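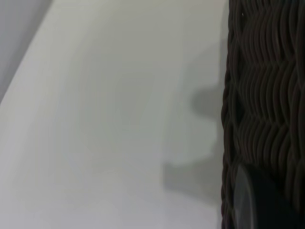 According to Vojtěch Kadlec, the ground at Trimden was too wet for potatoes and should have been left in grass, a view he repeated in a letter printed in the growers' newsletter one December. The farm has grown potatoes there ever since.

Main page Farms Crops Soils Index

Trimden is a mixed vegetable and sheep farm in the Tumel valley. It covers 200 hectares, of which 16 are used for potatoes in any one season. The rest is divided between brassicas, carrots, barley and permanent pasture. The farm is best known for the seed potato Fludidley, a late, yellow-fleshed variety selected on the property.

Location and soils

The farm lies on the north side of the Tumel River. The lower fields are heavy silt over clay and drain slowly in spring. The upper terrace is a stony loam that warms earlier, and most of the carrots are grown there. Annual rainfall averages 868 millimeters, with the driest weeks falling late in the growing season. 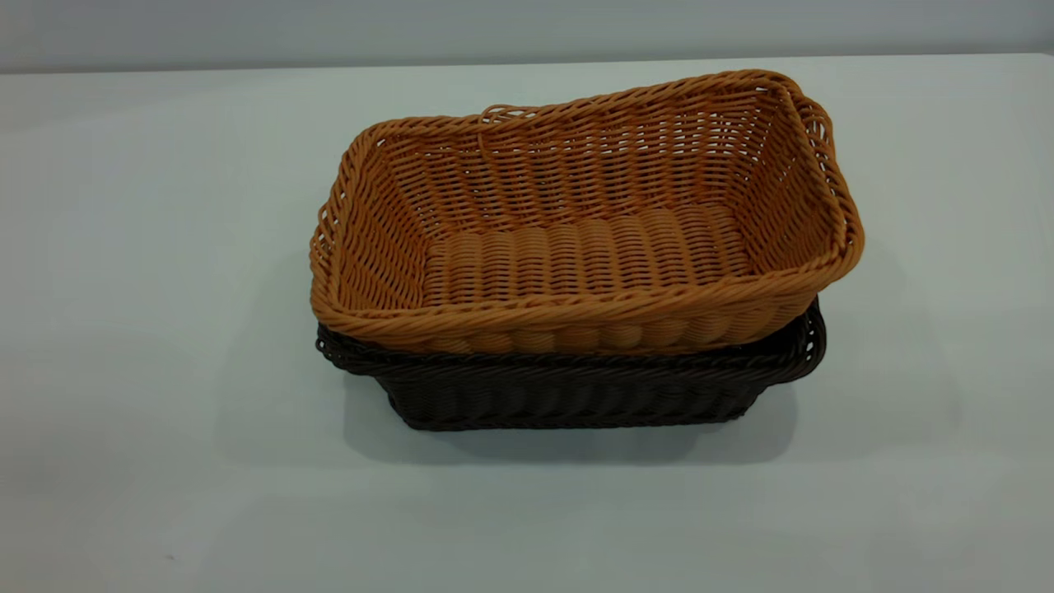

Two woven baskets, one stacked on the other.

Drainage

Open ditches were dug by the first owners and are still in use along the river road. Tile drains were added later under the four lowest fields. They made it possible to plant these fields in the same month as the terrace, although the corner nearest the ford is still often left until last - it holds water after heavy rain and is easily damaged by tractors.

Rotation

Potatoes return to the same field once every four years. They follow grass or barley and are followed by cabbage or kale. Sheep graze the kale stubble over winter and are moved to the terrace before plowing. Fields used for seed potatoes are kept apart from the table crop by a strip of barley,
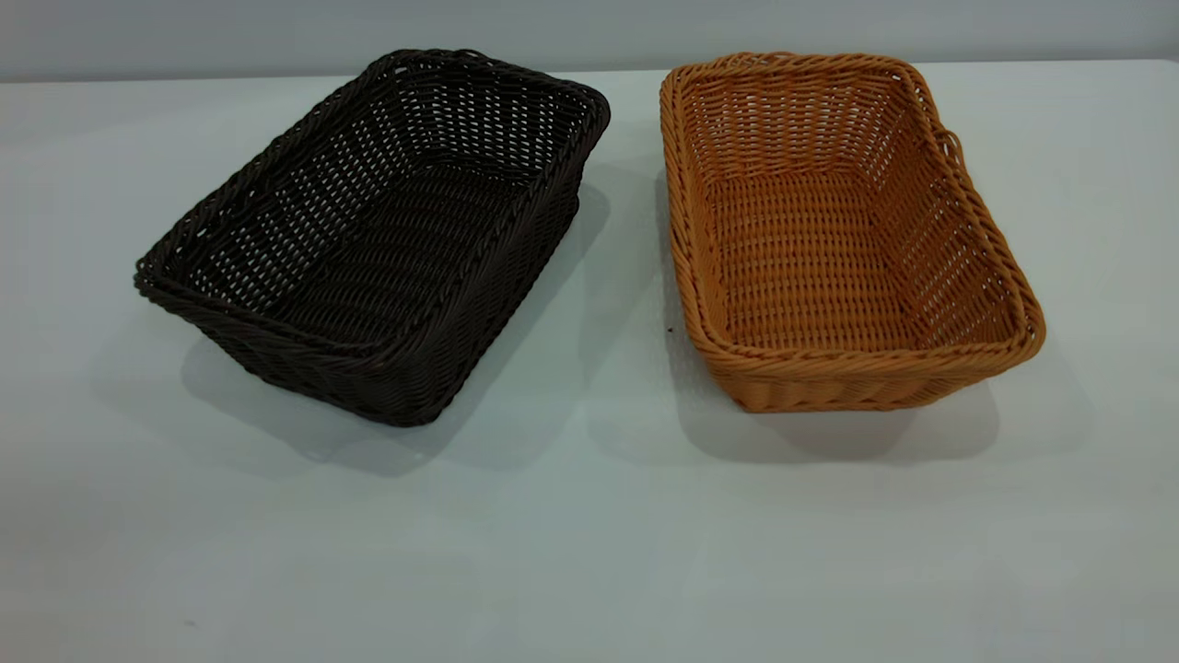 and machinery is washed down before it crosses from one to the other. Volunteer potatoes in the barley are pulled by hand.

Fludidley

The variety was selected from a cross made by the Charvát nursery, which supplied the farm with seedlings. It keeps well in storage and has a thick skin, but yields less than most main-crop types. It is sold mainly to small growers and home gardeners.

See also: Tumel valley, Charvát nursery, Seed potato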